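# Setting a season reminder in Rerkov

Rerkov keeps a schedule page for each anime series in its catalog. Before the reminder will work, the series has to be on your watch list and your time zone has to be set.

1. Open **Account > Region** and pick your time zone. The default is Japan time.
2. Search for the series by its original title. English titles are matched only if Disteck, the title database, lists them.
3. Select **Follow**, then **Next season**.
4. Set the lead time. The shortest is 2 minutes and the longest is 90.

Series with split seasons have one entry per half. Follow both, or the reminder stops after the first.

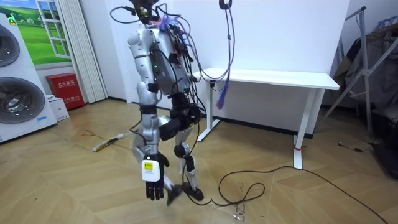 PILTLOW, Nov 13, 2018. The steps match the menus as they stand after the October update. Older versions have **Next season** under **Alerts**.

If a reminder does not arrive, check these settings:

- The watch list holds 40 series. Anything past that is saved but sends no alerts.
- Error 514 means the broadcaster has moved the slot. Remove the series and follow it again.
- Reminders imported from Massawe keep their old time zone. Open each one and save it again.

Specials and recap episodes are off by default. To include them, open the series page and tick **All broadcasts**.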